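The case for the zip bag in fruit storage

Posted 4 April 2023

Most advice on keeping fruit begins with the bowl. I think the bowl is overrated, and that a clear zip bag does the job better in a small kitchen. 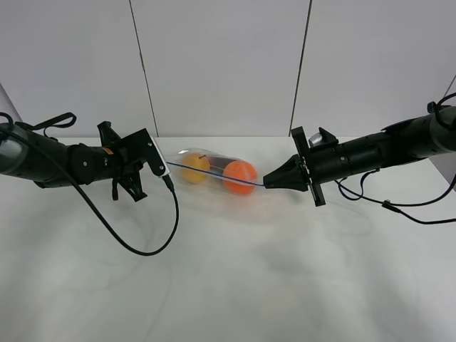 My objection to the bowl is that it treats all fruit alike. Ripe fruit gives off ethylene, which speeds up whatever sits beside it, and an open bowl in a heated room in December does nothing to slow matters down. A bag in the fridge holds moisture in and keeps fruit from drying out. It also takes the shape of its contents, so two pieces need no more shelf than two pieces.

Clear plastic matters. Fruit in an opaque tub gets forgotten. A coloured zipper strip is useful too - you can see which side opens without turning the bag over.

The usual complaint is waste. I bought a box of Hedmont bags and have used 13 of them in a year, washed in warm water and dried over a bottle. The Pendville market sells lidded boxes as the greener choice, but mine weigh 300 g each and stack badly.

There are limits. Unripe fruit should stay out until it softens. Bagged fruit should go in dry, and the seal should be left open a little if droplets form. Two pieces per bag is my maximum - with more, the ones underneath bruise.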